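Print this page
E-mail this to a friend

In Defense of the Heavy Bathroom Door

My sister-in-law Misaki Fujimoto is redoing her bathroom, and the first thing to go on her list was the door. She wants one of those sliding panels on a rail, like the ones in the Yokoyama showroom. I said what I always say, which is please don't, and we had a whole argument about it over lunch on Wednesday.

Look, I get it. Sliding doors save room. A hinged door in a narrow bathroom swings right into the space where you'd like to be standing, and you learn to do a little shuffle around it. I've been doing that shuffle for 16 years in one apartment or another and I'm still on the door's side!

A bathroom is mostly tile and glass and stone, all of it pale and hard. It needs one thing in it with some color and some grain. Give me dark reddish wood with a good shine and molding you can run a cloth along, and a silver lever I can push down with my elbow when my hands are full of towels. 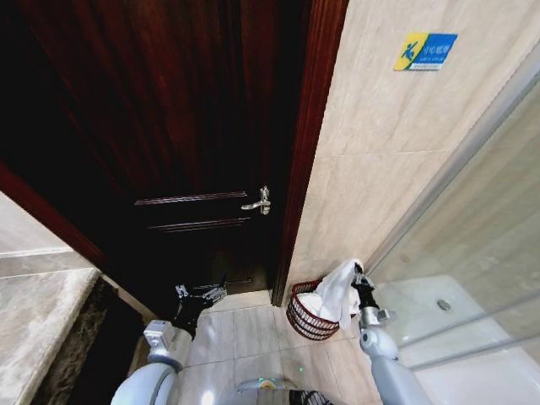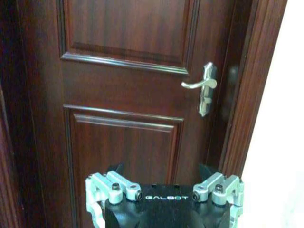 Misaki says dark wood makes a small room feel smaller. Maybe so. But small and warm is fine with me at six in the morning, and I'd take it over feeling like I'm brushing my teeth inside a refrigerator. Her contractor, a very patient man named Masanobu Kubo, pointed out that a gloss finish shows fingerprints. It sure does. You wipe it.

And then there's the noise, or the lack of it. A sliding panel never really closes - there's always that gap, and everybody in the hallway gets to hear you sing. A solid door on hinges shuts with a thunk and you're alone. I'd pay extra for the thunk.

Anyway, she has until March to decide, and the deposit on the Yokoyama door is up to 33 percent non-refundable, so I've told her to keep the old one in the garage for a while. If she still wants to get rid of it after that, I have a hallway it would fit in.

E-mail this to a friend
Print this page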